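Kelener to supply slotted baskets of fruit and vegetables to Plernari workplaces and schools

PRESS RELEASE
For immediate release

Produce supplier Kelener is to start a weekly basket service in Plernari this October, delivering apples, oranges and peppers to offices, workshops and school staff rooms across the town.

The service follows a trial in neighbouring Preltitz, where 14 sites took a basket each week through the spring and summer. Over that time Kelener delivered 1319 baskets. All 14 sites have asked to carry on, and deliveries there will continue alongside the new Plernari round. 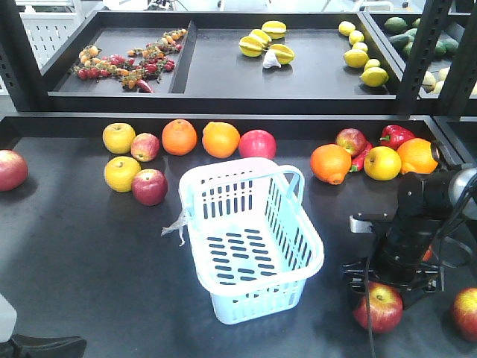
Kelener buys its fruit mixed and sells it mixed. Growers are paid for a whole picking, including the small apples and the odd shapes that would usually be sorted out and sold for juice. Customers in Preltitz were asked at the start of the trial whether they would prefer a single variety, and most said they would not. A delivery may therefore hold yellow apples next to deep red ones, and oranges that differ in shade, with a long red chilli or a bell pepper added when there are some to be had. Sites can ask for fruit only, and can change their order up to noon on the day before delivery.

The baskets are made by Ezeani, a plastics firm based in Preltitz. Kelener tried cardboard trays in the first weeks of the trial but found that they went soft in cold storage and could rarely be used more than twice. The Ezeani basket is rigid, with slots in the sides and floor so that air can reach the fruit at the bottom, and it can be washed and sent out again. An initial order of 3000 has been placed to cover both towns.
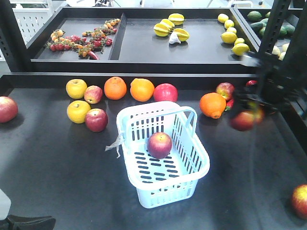

A single apple in one of the slotted baskets, with more apples and oranges on the table behind.

Each site will be given two baskets. One stays with the customer and the other goes back to the depot with the driver to be cleaned and refilled. There is no deposit to pay, but sites are asked to keep their baskets indoors and not to use them for anything other than food. A lost or broken basket will be replaced once without charge.

Kelener said in a statement: "People told us during the trial that they wanted something they could put straight out on a table and leave there for the week. They also told us the cardboard was a nuisance. We have listened on both counts, and we are pleased to be bringing the service to Plernari with a basket that lasts."

Orders will be packed by hand on the morning they go out. Heavier fruit goes in first – oranges, then the larger apples – and peppers are laid on top. Deliveries in Plernari will be made between 7am and 11am, and drivers will carry baskets to a kitchen or reception desk if asked.
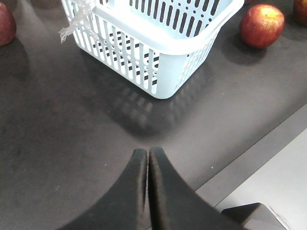 The basket has rows of tall, narrow slots along its sides.

Kelener has room for 1000 baskets a week on the Plernari round in its first season. Places will be given in the order that requests come in, with a small number held back for schools. Sites with fewer than ten staff can share a delivery with a neighbour – one of the two must agree to receive it and take charge of the return.

Registration is open now through the Kelener website or at the Plernari depot, where sample baskets can be seen during opening hours. Existing customers in Preltitz do not need to register again.

ENDS

Notes to editors

Kelener supplies fresh fruit and vegetables to workplaces and schools in Preltitz and, from October, Plernari.

Ezeani makes reusable plastic baskets and crates for the food trade.

Further pictures are available on request from the Kelener press office.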